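Fold detection from the wrist view only: does the Tundudine result hold up?

tundra_socks
June 28, 2022 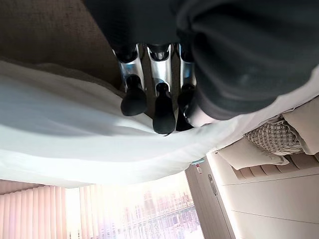

Wrist view, middle fingertip on a fold in the white sheet.

We've been trying to reproduce the Tundudine result, where the policy picks its grasp point on a sheet using nothing but the wrist view. 321 trials so far. It finds a fold far more often than I expected and I am annoyed, having told Ingrid Boateng in November that it would never beat an overhead view. She has kept the email.

pelmet
What are you calling "finds a fold"? In the write-up it's any fingertip within 2 cm of a crease. On a rumpled sheet I could manage that with a dart and a blindfold.

tundra_socks
Same definition, sorry to say. Didn't fancy inventing my own and then being told I hadn't reproduced anything.

pelmet
Then you've reproduced a bad metric. Congratulations. Run random grasp points on the same sheets and post that number next to it.

gantry_kev
Bit harsh. We ran the random baseline on the Zaston set-up and it was well behind, though the gap shrank the more crumpled the cloth got. Flat-ish sheet with a single ridge is where the wrist view earns its keep.

Also, what are you doing about the window? Ours fell to bits in bright sun. White cloth, white glare, policy goes for the blinds.

tundra_socks
Nothing. Blinds stay as they are, the paper says "natural lighting". It does go for the dark cloth now and then, which I've been logging as a miss and not as ambition.

oonagh_b
I'd disagree with both of you about the metric. Distance to crease is fine for detection. It says nothing about whether you can lift the thing. Sirko scored the lift separately and the ranking of methods flipped.

pelmet
Yes, and Sirko had about 1,000 trials on one tea towel. I'm not building a church on that.

oonagh_b
Two tea towels.

tundra_socks
Right, random baseline first, then 5 cloths, lift scored separately. Does anyone still have the Iltinon scoring script? The link in the old thread is dead.

gantry_kev
I've got it somewhere. It crashes if a file name has a space in it.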